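Folding T-shirts: which tips earn their keep?

Every household page has a folding method that will change your life. I've tried most of them and my life is much the same, though the drawer does shut now.

Start with the surface. The claim is that you need a folding board. Stamdale sell one and so does the market at Boltham, and I gave mine away. A bed does the job if the cover is pulled fairly tight. Mine never is, and the shirts survive.

Lay the shirt out and smooth it from the middle towards the sleeves. Then fold the sides in, sleeves flat, and bring the hem up to the neck.
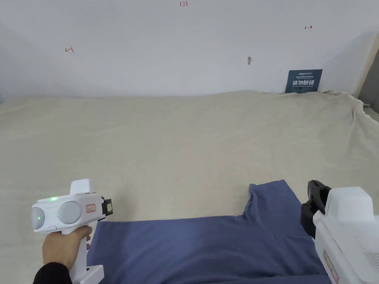
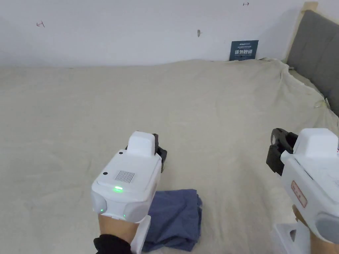

The two-second fold, where you pinch in two places and flick, is a party trick. I practised it for a whole evening on 40 shirts and got five I'd put in a drawer. The slow way had the lot done before the kettle boiled twice.

Filing shirts upright does work – up to a point. In a full drawer you can see every colour. In a half-empty one they slump, and you're back to a heap by July. A shoebox cut down to size will hold them up, so don't pay for dividers.

As for tissue paper between the layers, leave that to shops. Same goes for lavender bags if you're hoping to keep moths off. They smell nice.

Dark cotton creases along the fold if it's packed tight. Rolling is meant to cure this. With mine it swapped one sharp line for a lot of small ones, so I went back to folding.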